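The Long Life of a Winter Coat
In a cold town, the warmest thing most people own gets worn for five months, stored badly for seven, and thrown out too soon

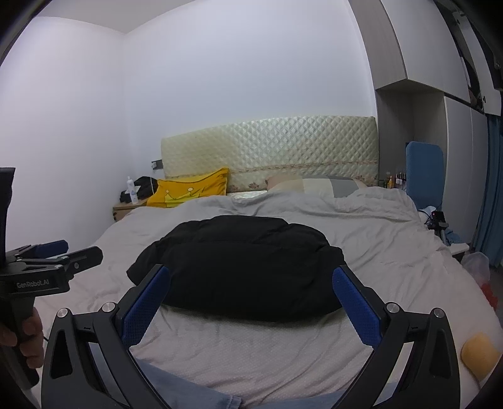 The repair shop in Hostimley opens at 7:30 in the morning, and in December there is often a line. People come before work with coats over their arms. Most of the trouble is small. A zipper has lost a tooth, a cuff has worn through on the handlebar side, a pocket has come away from its lining and swallowed a set of keys.

Tormod Rønning has run the shop for 30 years. He took it over when it mostly shortened pants and let out wedding suits. Now coats pay the rent. Last winter the shop fixed 608 of them, and he keeps a card for each one in a gray steel drawer under the counter.

The cards make dull reading, he warned me, and he was right. But read enough of them and a pattern shows up. Zippers account for 168 of last winter's repairs, more than any other fault. Torn shells come next, then flattened filling, then cuffs. Very few coats came in because they were worn out all over.

"People think the coat is finished," Rønning said. "The slider is finished. The slider costs less than lunch."

A slider is the part of the zipper that moves. It is softer metal than many people expect, and grit and road salt wear it down from the inside until it no longer squeezes the teeth together. The zipper then opens behind itself, usually from the bottom. The owner pulls harder, which bends a tooth, and a job of a few minutes turns into a full replacement.

Filling is harder to put right. Down keeps a person warm by holding air, and body oil, sweat and plain pressure all make it hold less. A down coat that has been kept in a vacuum bag from April to October may look like a bedspread when it comes out. Some of them recover with a wash and a slow tumble dry. Others never get back to where they were.

Synthetic filling has its own problems. It stands up better to rain but breaks down with use, and once the fibers have gone flat at the shoulders there is little to be done short of opening the coat and putting in new padding. Rønning will do it if asked. He will also tell the customer what it costs first, and most of them go home to think.

Down the road in Fagerlund, the dry cleaner stopped taking down coats several years ago. The owner told me the complaints were not worth the business. Coats came back clumped, and customers blamed the solvent when the trouble was usually that the coats had not been dried long enough. A thick coat can feel dry on the outside and still be damp in the middle. It may need three hours in a large machine on low heat, with stops to break up the lumps by hand. The laundromat there has two machines big enough for the job, and on cold evenings both tend to be taken.

Washing is the subject on which coat owners disagree most. I met a school bus driver in Tunmont who has washed hers once in nine years and is proud of it. Her neighbor washes his every spring. Both coats looked fine to me. Rønning, when I asked him to settle it, said dirty filling wears out faster than clean filling, and that once a year is plenty for anyone who doesn't work with fish.

Then there is the question of what happens in summer. The best place for a winter coat is a wide hanger in a dry closet with some space on either side. Few homes here have that. Apartments built in the last two decades have shallow closets, and a family of four owns a lot of bulk. So the coats go under beds, into car trunks, into basements that flood a little in May.

A small company called Eter has begun renting closet space by the season from a former shoe warehouse outside Tunmont. Customers drop coats off in spring and collect them in fall, cleaned if they pay extra. I expected it to be expensive and it was, a bit - more than a new slider, less than a new coat. The building was cool and smelled of cardboard. Around half the racks were full.

Rønning has not used it. His own coat is a brown parka he bought secondhand the year he took over the shop. The zipper has been replaced twice, the lining once, and the left pocket is made from a piece of someone's old ski pants. It hangs on a hook by the back door all year, next to the fuse box, and he puts it on when he goes out to clear the step.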